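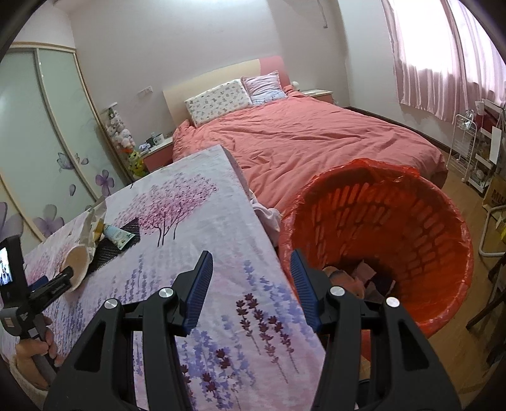
According to Nhi Trình, a gripper should never be adjusted by one person alone, and we took this remark as the first rule of our maintenance work. Our report is about the Kornex hand-held gripper, and how we kept it in good order during the semester.

Each gripper has two jaws with blue pads. The pivots at the joints become loose with use, and then the jaws do not close in parallel. We checked the play with a feeler gauge after every 400 grasps. One student held the jaws closed – the other tightened the pivot a quarter turn. 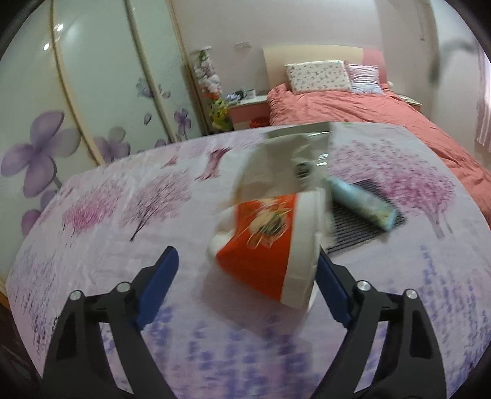 After tightening, we repeated the closing test 97 times for each tool. Before the adjustment, the pads met evenly in 81 of the closings, and after it in all of them except two. The pads were cleaned with alcohol and a soft cloth. When a pad was worn, we replaced it together with its partner, so that both sides had the same thickness.

One problem is still open. The left pivot of the second gripper loosens faster than the others, and Benedikt Heitmann thinks the thread is damaged. We ordered a new joint from Terent, but it did not arrive before August 11, 2021.

Contact: Ngọc Lý, Dekine Student Workshop | Back to top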